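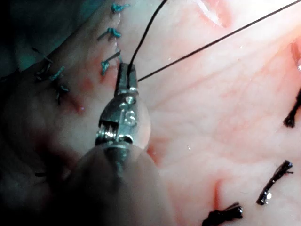
Which colour of practice thread should I buy, black or teal?

Get both if you can, and give each one its own job. Teal is very easy to pick out against pale tissue, so I like it for a row of separate stitches you want to go back and look over afterwards. Black also shows up well and it's what most learners will have seen in lessons, so it suits the stitch you're working on now. If you only want to buy one to start with, make it black.

Stalidar practice thread, black or teal

Hello, and welcome to the thread page, easily the one I get the most emails about. I run Hakanum, a small shop selling stitching supplies to people who are learning to close wounds, and Stalidar is the thread I've stocked the longest. I tie knots with it myself most evenings while the kettle's on. It's a braided thread with a light coating, it slides without being slippery, and it keeps its shape when you let go of it instead of springing back into a curl (my old stock did that constantly and I was glad to see the end of it).

Each length is 80 cm. You can cut that in half for single stitches or leave it whole for a running one. I'd trim shorter for your first few goes, long tails get everywhere and you end up catching the wrong strand!

Stalidar is sold for practice and teaching only. It isn't sterile and it must never be used on a patient.

What comes in the box

The standard box holds 400 lengths, all one colour, laid flat on cards so they don't come out kinked. The teaching box holds 2,000 and you can have it mixed, just write the split you'd like in the order notes. Needles aren't included with either. If you'd rather have thread with the needle already fitted, ask me about the Amaral packs – they cost more and I keep fewer of them, but they do save a lot of fiddling.

There's a trial card too, with 4 lengths on it, two in each colour. It goes in an ordinary envelope and drops through the letterbox.

How it handles

Dry, on a foam pad, the thread grips a bit more than you might want. It's much happier on something moist, so if you're on a pad, wipe the surface with a damp cloth first. On real tissue it lies down nicely and the knot beds in without you having to haul on it. Keep the pull even. If the edges of the cut start to pucker you've gone too tight, and it's better to snip that stitch and put in a fresh one than to carry on and hope.

Ravindran Chowdary has been teaching with the teal for ages and he talked me into stocking it in the first place. He has his learners finish a row of short interrupted stitches in teal, trim the ends close, and then move along the same piece in black. When he comes round to check, he can tell at once which stitches belong to which part of the lesson.

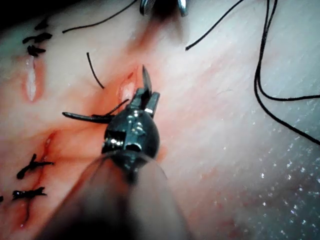 Gripping the thread is the other thing people ask about. Hold it a little way back from the end, so there's a short tail beyond the jaws, and try not to clamp the same spot again and again. Any braid will go fluffy if you keep crushing it in one place, and Stalidar is no different there. I've had a few messages saying a box was faulty when the fraying was all at the point where it had been held, so do have a look at your grip first. If it's frayed straight off the card, though, that's on me and I'll send you another box.

Clear your snipped ends away as you go. Black offcuts lying next to a live strand are a proper nuisance, and you'll pull on one sooner or later thinking it's the stitch.

Cauã Siqueira wrote in August to ask whether the coating washes off. A quick rinse won't shift it. A long soak will, and the thread feels rougher afterwards, so I wouldn't leave it sitting in a bowl overnight. Lengths that have touched tissue should be thrown away with the rest of your used bits under whatever rules your lab has – please don't wind them back on to the card.

Storing it

Keep the box shut and out of the sun. The teal fades a touch on a windowsill (I tested this by accident). The black doesn't seem to mind.

Goes well with

The Dalla pad, medium, if you're practising at home. Its top layer is soft enough for small bites and you can turn it over when the first side is full of holes.

Orders placed before noon go out the same afternoon. For a mixed teaching box allow an extra day, I pack those by hand.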